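Darora-Nachrufe – Datensatzbeschreibung

Inhalt
Der Datensatz enthält 1.539 Traueranzeigen und Nachrufe aus der Lokalpresse von Gesdale und Bernlow. Jeder Eintrag besteht aus dem Volltext und 13 Feldern, darunter Geburtsort, letzter Wohnort, Beruf, Angehörige und Ort der Trauerfeier. Fehlende Angaben bleiben leer.

Aufbereitung
Die Texte wurden aus gedruckten Ausgaben erfasst und von Hand korrigiert. Abkürzungen wie "geb." oder "verw." sind nicht aufgelöst. Gemeinsame Anzeigen für Ehepaare stehen als zwei Einträge mit derselben Anzeigennummer in der Tabelle – wer Anzeigen zählen will, muss über diese Nummer gruppieren. Etwa 90 Einträge sind davon betroffen.
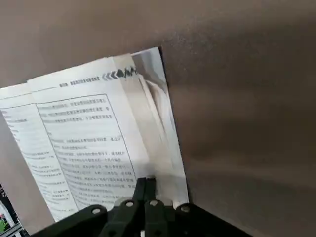 Lehtinen wandte dazu ein, bei gemeinsamen Anzeigen lasse sich der Beruf oft keiner der beiden Personen sicher zuordnen, das Feld solle dann besser leer bleiben. Seit Version 3 ist das so umgesetzt. Die alte Zuordnung steht weiterhin in der Spalte beruf_alt.

Bekannte Mängel
Altersangaben stammen aus dem Anzeigentext und passen nicht immer zu den Lebensdaten. Ortsnamen folgen der Schreibweise der Zeitung. Für Bernlow fehlt der November fast vollständig.

Nutzung
Frei für Familienforschung und Lehre. Namen lebender Angehöriger sind durch Kürzel ersetzt und dürfen nicht rekonstruiert werden. Korrekturen bitte mit Anzeigennummer melden.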